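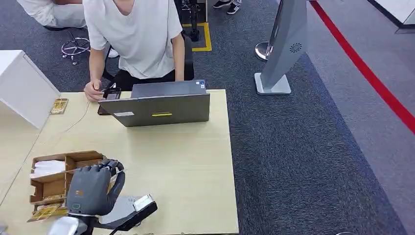 4. 입질 감지기 감도 설정

Drasport 입질 감지기는 출고 상태에서 감도가 7로 맞춰져 있습니다. 제조사는 이 값이 "모든 낚시터에 적합"하다고 적었지만, 바람 부는 저수지에서 하룻밤만 써 보면 그 말을 믿기 어렵습니다. 아래 순서대로 직접 맞추십시오.

1) 받침대를 먼저 단단히 박습니다. 흔들리는 받침대 위에서 맞춘 감도는 의미가 없습니다.

2) 감지기를 받침대 나사산에 끼우고 손으로만 조입니다. 공구는 쓰지 마십시오.

3) 전원 버튼을 길게 눌러 켭니다. 짧은 신호음이 두 번 나야 정상입니다. 한 번만 나면 건전지를 교체합니다. 표시등 색으로 잔량을 알 수 있다는 설명이 상자에 있으나, 기온이 낮은 날에는 잘 맞지 않습니다.

4) 낚싯대를 올리고 원줄이 롤러 홈에 들어갔는지 확인합니다.

5) 감도를 가장 낮은 단계로 내린 뒤, 원줄을 손끝으로 천천히 당기면서 한 단계씩 올립니다. 소리가 나기 시작한 단계에서 멈춥니다.

6) 그대로 5분쯤 둡니다. 물고기 없이 울리면 한 단계 내립니다.

참고: "자동 바람 보정" 기능은 기본으로 꺼 두기를 권합니다. Nestor Malabanan이 1월에 이 기능을 켜고 끄며 신호 146회를 기록했는데, 헛신호가 줄었다고 할 만한 차이는 없었습니다. 느린 입질을 놓친 경우는 오히려 켰을 때 많았습니다. 표본이 작으니 이 결과도 그대로 믿지는 마시고 각자 쓰는 채비로 시험해 보십시오.

4.1 수신기 연결

수신기와 감지기를 나란히 놓고 양쪽의 연결 버튼을 동시에 누릅니다. 표시등이 깜박임을 멈추면 연결된 것입니다. 감지기가 여러 대면 한 대씩 반복합니다. 한꺼번에 연결된다는 문구는 무시하는 편이 빠릅니다.

포장에 적힌 수신 거리는 장애물이 없을 때의 값입니다. 갈대가 우거진 자리에서는 78m를 넘기자 신호가 끊겼습니다. 텐트 안에서 잘 생각이라면 눕는 자리에 수신기를 두고 반드시 한 번 울려 보십시오.

주의: 방수 표시가 있어도 물에 담그지 마십시오. 건전지 덮개의 고무 패킹은 얇고 쉽게 밀립니다. 비를 맞은 뒤에는 덮개를 열어 말립니다.

주의: Hanix 감지기용 수신기는 버튼 모양이 같아도 호환되지 않습니다. 된다는 판매 글을 보았다면 구매 전에 판매자에게 시연 영상을 요구하십시오.

최종 수정: 2020년 7월 23일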